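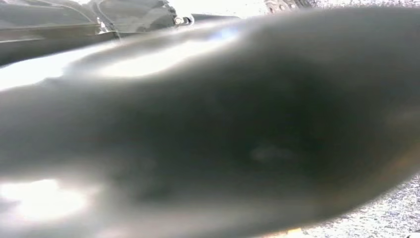

Wednesday, quick one before lunch. I said I'd write up the swap boxes this time and then June got away from me, so these are notes more than a post. Sorry in advance for the spelling.

For anyone new: twice a year our office in Culport sends a batch of small boxes over to the office in Keltby, and they send some back. Little treats. Packets, mostly, because packets travel. I ended up in charge of ours by replying to the wrong email, and now I have a shelf of cardboard and opinions about tape.

The plan was 25 boxes. Still is. Not there yet.

The cardboard

I used to just tip everything into a plain box and stuff paper on top. Looked fine here, looked like a dropped handbag when it got there. So trays with dividers now. They come flat from a place called Lulum, minimum order 2000 pieces if you want printing on them, which, no. Plain brown, no printing, small pack. Much cheaper and I like the brown better anyway.

You fold the outside up first and then the divider strips slot into each other. First one took me ages. After a few your hands know it. Two things I'd pass on:

Push the strips all the way down before you put anything in. If one is riding high the lid bulges and then the tape lets go somewhere on the road.

Fold them all in one sitting. I did half on Monday evening and half the next morning and somehow made the second lot inside out. They work. They just look grumpy.

What goes in

Small packets, flat or flatish, gold wrappers mostly this time. I'm not writing down what's inside them becuase people in Keltby do read this and it would spoil it. They look good against the cardboard though. Last time it was all white wrappers and the whole thing looked like first aid.

I ordered the lot through Melis again. 731 packets on the invoice, a number I can't explain, I asked for a round one. Spares go in the kitchen drawer. Help yourselves, after I've finished, please.

The table

Light wood one, the big one. It's the only table where you can have a tray open, a pile of loose packets and a laptop all out together and still have somewhere to lean. The order I like is laptop on the left, pile in the middle, tray on the right. Pile in the middle matters most. When it was on the far side I kept reaching over the tray and catching the dividers with my sleeve.

Mind the cables. I've moved the same one so many times and it always comes back.

Also, sit down to do it. I stood for the first batch to be quick, and my back had things to say by the afternoon. The mesh chairs are ok for this, good height, and you can lean right in over the tray and see down into the sections. And short sleeves. See above re: dividers.

A few in the tray, plenty of gaps left to fill, and some more waiting over by the laptop:
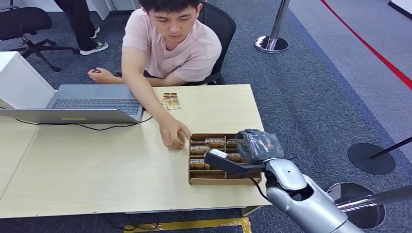 Filling order

I go back row first, then forward. Fill the front first and you're reaching over it for everything else, and something gets knocked flat. Printed side up. If a packet wants to lie down in its section, let it. They shuffle anyway on the way over and the dividers keep them more or less in place.

Don't double up to save space. Tried it. Two in one section means one gets a crease across the front and then that's the one someone's boss gets.

Leave one section empty till the very end, for the note. I forget every time and then the note goes on top and slides about. A folded card is enough, mine just says hello from Culport and please send the trays back. They never send the trays back.

Closing up

Lid on, press gently on the middle. If it gives a bit, good. If it's hard, something's sticking up, open it and look. One strip of tape each way. I used to do a whole lap round the box and then got a message from Keltby with a photo of a bent pair of scissors.

Label on the top, not the side, the sides all disappear once they're stacked. Stack no higher than your knee. No science behind that, it's just where mine fell over.

Still to do

More trays to fill. Find the good marker. Ask about the van, it might be Friday and might not. Move the finished ones off the white cabinet before somebody needs to get in it. Buy tape, the brown sort, we're on the last roll and it's the one that splits.

Right, lunch. Will add the address list tonight if I remeber.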